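A mesa onde se dobra a roupa

Em casa de Mafalda Pinheiro, a roupa pequena nunca chegava às gavetas. Ficava no cesto, o cesto ficava na cadeira, e a cadeira deixou de servir para sentar. Em outubro decidiu reservar uma mesa só para separar e dobrar panos, meias e guardanapos.

O tampo é de madeira clara, sem toalha. Mafalda experimentou primeiro uma cobertura de algodão da Costuvia, mas o tecido fugia debaixo das mãos e acabou na arrecadação. 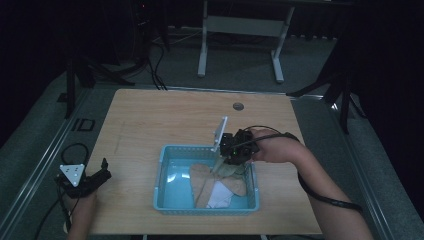
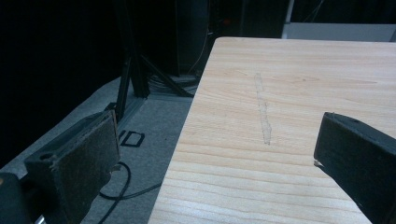
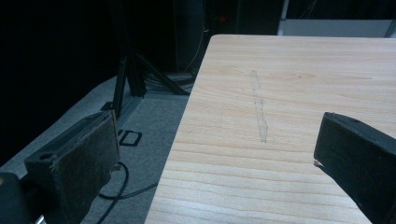

Cesto azul-claro com panos, na primeira imagem; nas outras duas, o tampo de perto.

Iker Arroyo

O cesto de plástico vai para cima da mesa e as peças saem uma a uma. Os panos cor de areia ficam de um lado, os brancos do outro. Mafalda dedica a isto cerca de 20 minutos ao fim da tarde, e o que não ficar dobrado espera pelo dia seguinte.

A madeira clara tem um inconveniente: qualquer risco ou mancha se nota. A meio do tampo vê-se uma marca estreita e irregular, no sentido contrário ao do veio. Periklis Balaskas, que restaura móveis em Suviscombe, aconselha a começar sempre pelo mais suave, um pano húmido bem torcido, e a secar logo a seguir. Se a marca continuar, sabão neutro. A lixa fica para o fim e passa-se no sentido do veio.

Quanto aos cestos, Balaskas prefere os de paredes baixas e furadas. Vê-se o que está no fundo e os panos apanham ar. Convém passar a mão pela base antes de os pousar, porque um grão de areia basta para riscar o verniz.

Mafalda guarda agora os panos dobrados na segunda gaveta da cómoda. A cadeira voltou para a cozinha.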